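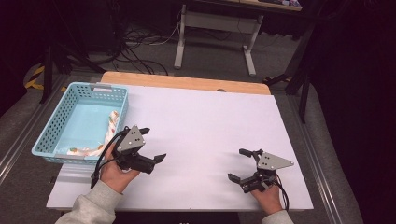
Fruit print socks going pink in the wash

Štefánia Trnka
I sort socks into a light blue plastic basket before folding. One white pair with a fruit print now has a pinkish tinge in places. They were washed at 4 with red towels. Can I get it out without losing the print?

Victor Muriithi
Don't put them in the dryer again, heat sets it. Soak in cool water with oxygen bleach for 2 hours, then rinse and check. Mine took two rounds. No chlorine bleach on prints.

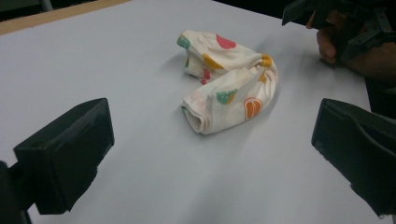

Fruit print sock, crumpled on a tabletop

Rupert Gruber
Could be the print itself bleeding. Wet a corner and press it on a white cloth. If color comes off, wash them alone, cold.

Hannelore Lanz
I'd just wear them. They're socks.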